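Faltora Strings opens its second year of school residencies

The Faltora Quartet returns to the Bedoya district schools in February for a second year of coaching with the middle and high school string programs. The residency runs through the spring term and ends with a shared concert at the Pomura Hall, where students will sit beside the quartet for the last two pieces.

Last year's residency reached 83 students in two schools. This year the elementary beginners join in, mostly violins and a few cellos, and they will have their own short sessions before lunch. The older students keep the after-school slot they had before, starting at 3:15.

First violinist Otakar Pešek has set the program. The high school orchestra will work on a Dvořák serenade movement and a set of folk song arrangements by Leopold Schwaiger, who wrote them with uneven sections in mind. The viola part can be covered by third violins, and the bass line is doubled in the second cellos. Parents who remember the missing violas last spring will see why that was a priority.

Cellist Nazmiye Gezer will again lead the sectionals for low strings. She asks that students bring a pencil, a rock stop for the endpin, and the part they were given in the fall. Photocopies with last year's bowings should be left at home. New parts are marked in blue on the first page.
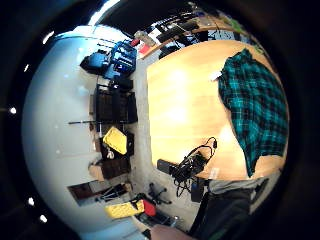 Přemysl Sokol wrote to us after the fall newsletter that his daughter had practiced more in the six weeks with the quartet than in the whole year before, but that the rehearsals ran too long for the younger players, and he would like to see a proper break in the middle. The sessions have been changed. Each one now has a ten-minute pause, and sixth graders may leave at the break if a parent has signed the form.

The other change is seating. Students will rotate within their section every two weeks, so that the same players are not always at the back. Auditions for the solo in the second folk song will be held in the band room before the winter concert, and any student in the high school orchestra may sign up. Memorization is not required.

The spring concert begins at 7 p.m. Pomura Hall holds 700, and last year's audience filled the main floor and part of the balcony. Families can reserve up to six seats through the school office. Admission is free for students and their families, and there will be a donation table in the lobby. Money collected goes to the instrument loan fund, which pays for repairs, strings and bow rehairs. Two half-size cellos are at the shop now and should be back in time for the first session.

If your child needs a loan instrument, ask the orchestra teacher for the form before winter break. Instruments are handed out in order of request. Shoulder rests are not included.

Otakar Malý will play piano for the beginners' part of the concert and will come to their last two sessions. Practice tracks at two speeds are available from the orchestra teachers.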